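Search this site Enter keywords Go
Home News What's On Food & Growing Contact

Jomcombe's sweetcorn weekend is back, and it's bigger than ever

Get your butter ready! The Jomcombe Sweetcorn Weekend returns to the Rutell field this August, and with 59 stalls signed up it will be the biggest one the village has put on.

Growers from both sides of the valley are bringing cobs picked that same morning, which makes all the difference to the taste. There will be white corn, yellow corn and a stripy purple kind from Owino Farm that had people queuing back to the gate last summer (it goes a lovely inky blue when you boil it, and stains everything). Chowder, fritters and corn bread will be on sale from 11am, and the Pravari bakery is having a go at a sweetcorn ice cream. We've tried a spoonful and it's gorgeous!

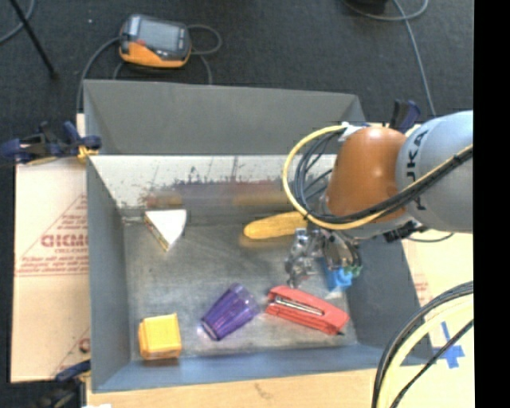
A yellow corn-shaped piece and a white wedge in a metal bin.

The growing contest is open to all comers again. Last year's longest cob came from a back garden on Mill Lane, grown in an old bath, so don't be put off if you haven't got an allotment. Entries go on the long table in the marquee by 10am, husks on please, and judging starts once the tea urn has boiled. Children can enter the scarecrow class too, and 47 have already put their names down.

The field path from the station is open after the spring flooding, and the 106 bus will stop at the top gate all weekend. Parking is £2 a car, with the money going towards new swings for the rec.

Dogs are welcome on leads. Bring a bag for your cobs, and come early if you want the purple ones, as they were all gone by lunch last time.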